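Fruit on the Table

The fruit bowl at Trellis is back out for spring, and with it come the usual questions about what can share a bowl and for how long. We put together a few notes for anyone who fills it, or who keeps one like it at home.

Peaches and pears soften quickly once they are ripe. Leave them out while they are firm, check them every morning, and move the ready ones to the refrigerator. Grapes are different — they don't ripen any further after picking, and they keep best cold. Bring out one bunch at a time, unwashed, and rinse it just before serving. 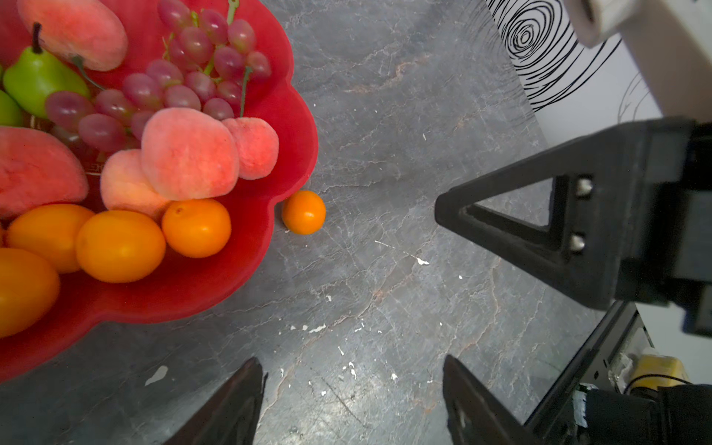 Wayne Gagnon would rather see the grapes in a dish of their own. He wrote to us in March that they hide the peaches underneath, and that a soft one can sit there for 2 days before anyone finds it. His habit is to lift the whole bunch out each evening and go through what's below.

Either way works if someone checks. Keep heavier fruit off the ripe peaches, and take out anything that is split or leaking right away. Wipe the bowl dry before you refill it.

Sylvie MacDonald is making up the refill list for the next month. Leave her a note at the front desk if you want something added — plums have been asked for already.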